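Aranda open day: a morning among the beds and boxes

2/17/24

I had been meaning to get to one of the Aranda open days for years, and February finally gave me the chance. Aranda is the old textile building down by the canal in Irnine, now split between a handful of small furniture makers, an upholstery school and a shared store on the top floor. Twice a year they open the whole lot to anyone who turns up, and you get a paper map, a sticker and a cup of tea that is much better than it needs to be.

I started on the ground floor with the cutting tables, mainly to get out of the wind. Stusum have the big room on the left. They make daybeds and low sofas, and the first thing you notice is the noise of the shears, a sort of long crunch that goes right through you. One of the cutters let us have a go on offcuts. Mine came out like a map of Norway! Hers came out like a rectangle. She told us a roll of cover cloth weighs 38 kilos and showed us how two people turn one without creasing it, and then three of us from the group tried and creased it.

Next door is the filling room, where you aren't allowed past the yellow line, but you can see plenty from there. I could have stayed an hour. They had a row of cut-open cushions on a bench so you could push your thumb into each layer, and I hadn't known how much the top layer changes the whole thing. The firmest one was my favourite and everybody else's least favourite, so make of that what you will.

Up the stairs (23 of them, steep, there is a lift round the back if you ask) is the upholstery school. Natalia Ochoa runs the Saturday beginners there and was showing people how to sew a straight seam across a deep seat. Her advice was to look at where the cloth is going and leave your fingers to sort themselves out. I tried it and it does work, up to a point. She had a rack of finished student pieces along the corridor, mostly footstools, one very fine nursing chair in mustard wool, and a headboard that somebody had buttoned slightly off centre and then signed with great pride. Beginners' courses run for six evenings and the waiting list is long, but she said to put your name down anyway as people drop out after Christmas. I put mine down.

The top floor was the surprise for me. I'd expected a dull store and nearly skipped it. Instead it is a warren of little white rooms where the firms keep whatever they haven't got space for downstairs, and on open days you can wander in and out of most of them. Wulero, who do fittings for guest rooms and small clinics, had the doors open along their side. I do love seeing how other people store things. One room was nothing but chair legs, sorted by length, and the smell of wax in there was wonderful.
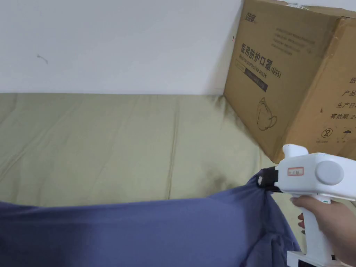

Top floor store: olive-khaki upholstery against the wall, with a carton of N95 medical protective masks.

I liked that colour a great deal, somewhere between an army blanket and a good pickled olive, and I'd have it at home tomorrow. It goes so well with a plain white wall. The carton has a neat little line drawing of a cup-shaped mask on it, strap loop and all, and the name in Chinese and English. I have a weakness for the drawings on packing boxes and took far too long over this one while the rest of the group went on to the roof.

The roof, when I caught up, was freezing and splendid. You can see right along the canal to the lock, and our guide pointed out where the loading cranes used to stand. There were 700 people working in the building at its busiest, and the floor area is 4000 square metres, which my legs believed by then.

A few practical things if you fancy the next one. Entry is free, but bring coins for the tea. The ground floor is the busiest before lunch, so I'd go straight to the top and work down, the opposite of what I did. Wear shoes you don't mind getting fluff on. Offcuts are sold by the bag near the exit, and I came away with two, one tweedy and one a sort of plum. The car park fills early but the bus stops at the canal bridge, five minutes' walk away.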